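Brundstead Tenants' Association
Minutes of the meeting on Thursday, May 23, 2024
Present: 3 members of the board and 2 guests from the house in Filtutell street. Minutes of the January meeting were approved without change.
Item 1 – Phones in the stairwell. It was agreed that calls after ten in the evening shall be made inside the apartment.
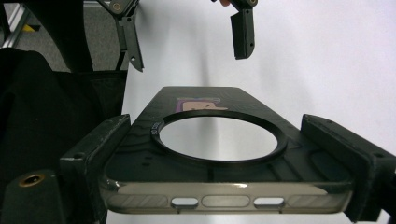
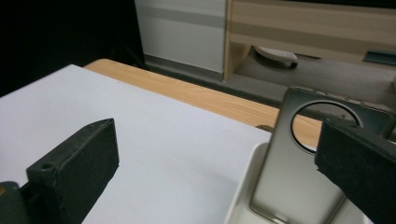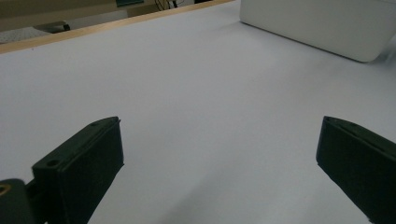

Item 2 – Laundry room
The firm Ševčík has sent an offer of 3368 for the new dryer. The board finds the price high and will ask also Soluvham for an offer. Until then the old dryer stays in use, but the door must be pushed hard.
Item 3 – Bicycles
Bicycles without a name tag will be moved to the cellar. A note will be put on the door first.
Item 4 – Money
After the payment for the garden soil there is 358 left for small repairs. The guests asked if the gate can be painted from this. Agreed, same green color as before.
Item 5 – Other
The key to the attic is still missing.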